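September walk-through, dish room and serving line. I did this one with Karla Palacios, and my comments are under each item, sorry for the length (I had a lot of coffee).

- [x] **Hand sink by the back door**

 Soap's full, towels are full, water gets warm fast. Love it. Please keep the mop bucket from parking in front of it!

- [x] **Sanitizer test strips**

 Good color on both tries. The tube lives on the shelf over the three-compartment sink now, and I'd really like it to stay there.

- [ ] **Floor mats**

 The one near the dish machine is curling up at the corner and I caught my toe on it, no harm done. Derek Lightfoot says a new one is on order from Luten. Until it shows up, roll the old one up and put it away.

- [x] **Knife rack**

 All blades in, handles out. Isauro Mendoza sharpened the big ones and they are seriously sharp, so go easy.

- [ ] **Fire extinguisher tag**

 The extinguisher is fine but I can't read the tag, somebody splashed something on it. I wrote to Áine Corrigan and she'll get it replaced.

- [x] **Walk-in door gasket**

 Seals all the way around. There's a little spot at the bottom that wants a good scrub, and a toothbrush does it in a minute.

- [ ] **Chipped plates and cups**

 I pulled 4 plates and 2 mugs, all chipped on the rim, and they went straight in the trash. Karla wanted to save one mug for pencils. Fine, but it has to leave the kitchen!

- [ ] **Flatware**

 Mostly good. I ran a few forks under the lamp and found dried egg between the tines on one of them, so that whole batch went back through. Anything bent gets pulled too, even if it's only a little bent. Knives and forks should stand handle up in the holders, and I saw some going the other way at lunch.

- [ ] **Wood tops**

 Rub a clean hand over them and feel for rough spots. A light scratch is okay if it wipes clean. Anything deep enough to catch a fingernail goes on the sanding list, and Tonantzin Barrera has the oil.

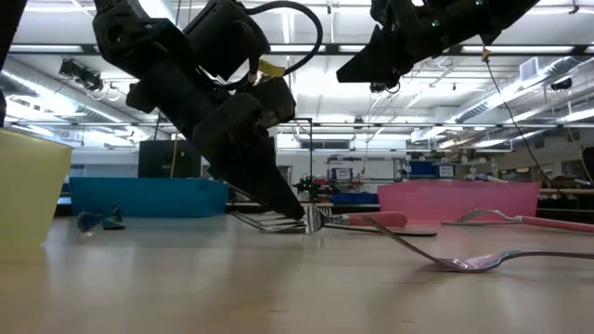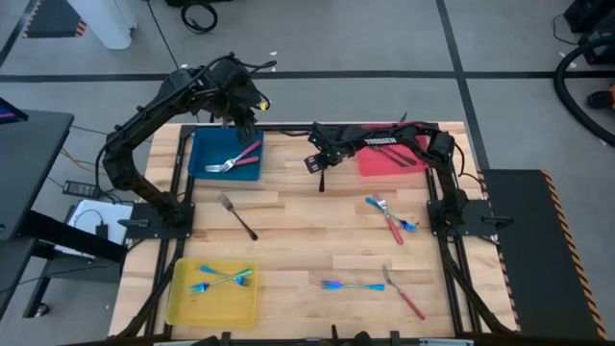

**Do we have to towel-dry the flatware if it comes out of the machine with water spots?**

Let it air-dry in the rack. Towels get damp and put germs right back on clean forks, so if the spots bug you, check the rinse aid first and run the load again.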